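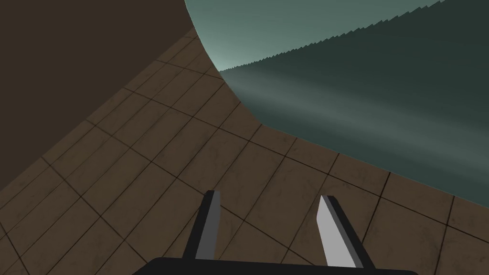 Drum room, Stakcombe, May. Back from site at 4.15 pm and writing this up before I lose the detail. The question for this week was whether the gripper can be brought in on the drum side at the height the washers work at, and whether anyone standing at the bench could tell from the view what it was about to do. I don't think they could. With the fingers open and nothing between them, the big rounded green-grey surface takes up most of the upper right and the rest is brown tile and a plain dark brown wall. Akash had it open on the second monitor and asked me which finger was going to touch first. I said the right, from the way it leans, and then had to go and check the pose in Tasix. If I have to check, the washers will have to check, and they won't have time to.

Things to fix in the model first. The shading line on the curved body is stepped like a saw blade. Archana N. says it's only the renderer and has no bearing on the contact geometry, which I accept, but I want the contact mesh looked at separately before we lean on any approach distance. She'll do that. The model has no bench, no hose and no person in it either. Fine for finger clearance, no good for the talk we need to have with the crew.

Run count in Tasix stands at 1629. That's every start since the project was opened, including the ones where the config was wrong and I stopped it by hand, so don't quote it to Wustgate as a test figure. Akash is going to tag the bad ones. Until then the number goes nowhere outside this notebook.

Morning on site

Got in at 6.30 am for the end of nights. Irja Harju took me through the wash as they do it now. Two people to a drum, one on the lid ring and one on the hose, and they swap when the person on the ring says so. It isn't written down anywhere. The work instruction has one person doing the ring for a whole batch, and Irja says it hasn't been done that way since she started. I've asked for the instruction to be left alone for now. If someone tidies it up this month we'll end up comparing the robot with a document.

The plan as Wustgate wrote it has the gripper taking over the ring and one washer staying on the hose. On paper that frees a person per pair. What I saw this morning is that the ring person does a fair bit besides the ring:

- feels for dents along the seam while turning the drum
- smells the bung and sets the drum aside if it's wrong
- reads the old label out loud to the hose person, who picks the rinse
- keeps an eye on the forklift lane

None of that is in scope for us. The first and the last bother me most. A dented seam goes back to the customer as a complaint, and the forklift lane runs right behind the hose position. Take away the second pair of eyes and the hose person has their back to the lane for the whole shift. I've written to Archana B. at Wustgate asking for the lane to be moved or fenced before any trial with live water. She rang back at lunch and said she'd rather fence than move, and that it would come out of the site budget and not ours.

Talk with the crew

Held at shift change in the tea room. There are 12 on the wash crew across all shifts and not all of them could be there. Archana Chauhan ran it, as crew lead, and I mostly answered questions. Notes as I took them, tidied a bit.

First question was whether anyone loses their job. Archana C. read out the letter from Wustgate, which says no one on the current crew will be let go as a result of the trial. Somebody asked what happens after the trial. The letter doesn't cover that and she said so. I said I didn't know either and that I wouldn't be the one deciding. There was a silence after that and then they went on to other things.

Second was about pay. The ring job carries an allowance for heavy handling. If the gripper does the ring, does the allowance go? Archana C. hadn't been told. Neither had I, and it should have been raised months ago. For the person on the hose, the job as drawn up gets longer and lonelier and possibly pays less. Asked Archana B. about it in the same call. She's taking it to their pay office and I've asked for the answer in writing before the next visit.

Third was the swap. At the moment they swap when they're sore or bored. With one person and one machine there's nobody to swap with. Irja wants the hose person to rotate to labelling every hour and labelling to rotate back. That means training the labellers on the hose, which a couple of them have been asking for anyway. Cheap to do and we don't need to touch the cell for it. I've put it down as a site action with our support.

Fourth, what does it do when it gets one wrong? I told them it stops with the fingers open and backs off, and that they'd clear it from the panel. One of the night crew said the last machine they had also stopped, and they spent the winter walking over to restart it. Fair comment. I've got no restart figure for this one on real drums and I told them that too.

I showed them the view on the laptop. It didn't go over well as an explanation. People wanted to know where they'd be standing, and all I could do was point at the tiles and say somewhere off to one side. Next time I bring a floor plan with the reach drawn on it and leave the fingertip view at home — it's useful to us and not much to anyone else.

Back at the bench

Akash has been working on the signal light. His idea is a lamp on the cell post that changes before the fingers start to close, with enough lead that the hose person can step back without hurrying. He wants the lead time set by the crew on site with the cell running dry. I agree with him. We'd only guess it.

Archana N. wants the drum in the model swapped for the 640 size, since that's what Stakcombe washes most of. Irja says most of the dented ones are that size too. Agreed, but keep the present model as it is under its old name so the earlier runs can still be opened.

There was also some back and forth over the name. The crew have started calling the cell Yusuf, after a washer who retired before my time and who was known for getting a stuck ring off. I gather he's been told and doesn't mind. Archana B. would like the cell referred to by its asset number in reports. I'll use the asset number in hers and Yusuf in here.

To do

Archana N. — contact mesh check, then new drum size
Akash — tag bad runs, lamp bracket, cable for same
Me — floor plan with reach, chase allowance answer, draft the dent check as its own step and send to Irja for correction
Archana C. — list of labellers who want hose training
Wustgate — fence on the forklift lane, in place before water

The dent check needs more thought. Irja runs her palm along the seam and can't say what she's feeling for, only that she knows it. I've asked if I can stand the ring for 3 drums next visit with her watching. She said yes and to bring my own gloves.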